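# The Hand That Would Not Let Go

The operator had been running two-handed sessions for most of a year when the left hand of the robot closed on a colleague's fingers and stayed closed. That was in November, at the Prirkari test hall in Mulluncombe. The colleague came away with two bruised fingers and a split nail. The operator asked that neither of them be named, and agreed to go through the whole thing from the start.

"People hear it and think the robot attacked somebody," she said. "It was holding a toy block. She went to take the block, and the hand shut."

The session was an ordinary one. The robot had to pick up two plastic blocks, press them together and set them down. The operator was at the control station, and her colleague was standing at the table to reset the objects between runs. They had done 111 runs since morning. On the next one the blocks jammed at an angle, and the left hand went into a hold.

A hold is supposed to mean that the fingers stop where they are and the motors drop to a low current. A person can then open the fingers by pushing on them. The screen showed the hold. The colleague saw the status light change, said "reaching in," and reached in.

"She did what we all did," the operator said. "There was a written rule that you pressed the stop first. There was also a habit of not pressing it, because after a stop you had to home both arms again, and that took 192 seconds. You do that a few times in an hour and you start looking for ways around it."

What happened next took a while to work out. The hand controller, a Gotix unit, had lost contact with the fingertip sensor on the index finger. When the reading dropped to zero, the software took it to mean the block was slipping. It left the hold and tightened the grip to catch it. By then the colleague had a finger between the block and the palm.

"I hit the stop right away," the operator said. "I've seen the log, and I was quick. It didn't help her much. The stop cut power to the arms, and the hands kept the last position they had. They were built that way so they wouldn't drop things."

I asked how they got her out. She said she walked over, pulled the connector for the hand and bent the fingers back one at a time. It was less than a minute, and it felt longer. Her colleague was calm and kept telling her which finger to do next.

The cause of the sensor fault was a cable. It ran through a clip near the wrist, and the clip had been put on a little too tight after a repair. Every time the wrist turned inward, the cable was pulled against the edge. Over weeks the insulation wore through and one conductor began to open and close.

"We had warnings," she said. "The log had 167 dropouts on that finger in the two weeks before. Each one lasted a fraction of a second, and the software filled in the gap and carried on. They were marked as information. Nobody on our shift read the information lines. I didn't."

The report that followed was written under the Alemayehu program, which is the hall's internal name for its two-handed work. It made several changes. A missing sensor reading now counts as missing, and the hand goes limp when it sees one. The stop cuts power to the hands as well as the arms, so whatever they are holding may fall. Repeated dropouts put a red banner on the operator's screen and block the next run.

She thinks the change to the homing routine mattered as much as any of those. It was shortened, so that pressing the stop no longer costs the crew several minutes of a busy hour.

"If you want people to use the button, make it cheap to use," she said. "We'd been asking for that since spring. It got done in four days once somebody was hurt." 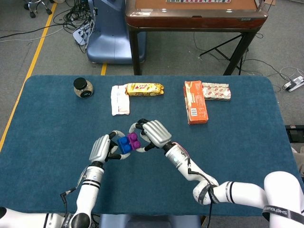

Block work started again after the repairs, and she was at the station for the first day of it. She had expected to be nervous about the grip itself, but what bothered her was how close the hands have to come. With a blue block in the left hand and a purple one in the right, pressed together, the fingers curl in from both sides and there is very little room left between them. A person reaching for the blocks at that point has two hands to worry about. The crew now waits until both have opened and backed off, even if the run has clearly failed.

The cables get looked at too. At the start of each shift one person bends each wrist through its full travel by hand, with the power off, and a second person watches the cable and the clip. It is dull work, she said, and they have found one more worn spot doing it.

Her colleague was back after a few days and still does resets. For a while she used a plastic grabber to take things off the table. She has stopped using it, though it is still hanging by the control station.

I asked the operator whether she trusts the hand now.

"I trust it with the power off," she said. "With the power on I say 'stop pressed' out loud, and I wait until I hear it said back to me. Then I go in."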